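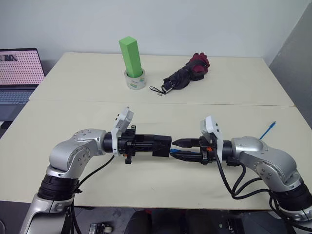

Teaching a two-arm robot a table job: tips from a doubter

I run the small workshop at Dranberg, and I was not keen when the Dronar arms went on the bench. The sales talk says you show the robot a job a few times and it picks it up. My experience is that you show it a lot of times, most of your showings are poor, and the robot learns the poor ones just as faithfully. If you still want to try, these will save you some grief.

Pick a dull job first
Everyone wants to start with folding shirts. Start with moving one thing from one spot to another. A roll of packing tape is good practice, and so is a block of foam. A folded umbrella is harder than it looks, what with the strap, so leave it for the second month.

Check the seam
If you work on two tables pushed together, run your palm across the join before every session. A step you can barely feel will catch a fingertip that comes in low. Clamp the tables if you can.

Mind the cables
Swing both arms slowly through their full reach and watch where the cables go. Anything that drapes across the work area will get dragged through it sooner or later. I use cloth hook-and-loop ties. Zip ties pinched a cable on me in December and I lost an afternoon.

By hand or by remote?
Pushing the arms around by hand feels natural, but your own hands and sleeves end up in the camera view, and they won't be there when the robot works alone. Remote control keeps you out of the way – and makes you clumsy. Give yourself 40 practice runs before you save anything.

Keep the fingers apart
With two grippers meeting in the middle, decide which one moves first and stick to it. Changing your mind halfway teaches it to dither.

Throw runs away
We saved 331 runs of one tape-moving job using Zolik, the recording program we have. I would keep maybe half. Delete a fumble right after it happens, while you remember it. The Ertürk handbook says bad runs "average out." Mine didn't.

Stop after 15 minutes
You get sloppy and you don't notice. Take 6 minutes off, then look at your last run before starting again.

Move things a little
Shift the object a few inches between runs and turn it now and then. If the tape always sits in the same place, all you have taught is the place. Test it somewhere new before you show it off to anyone.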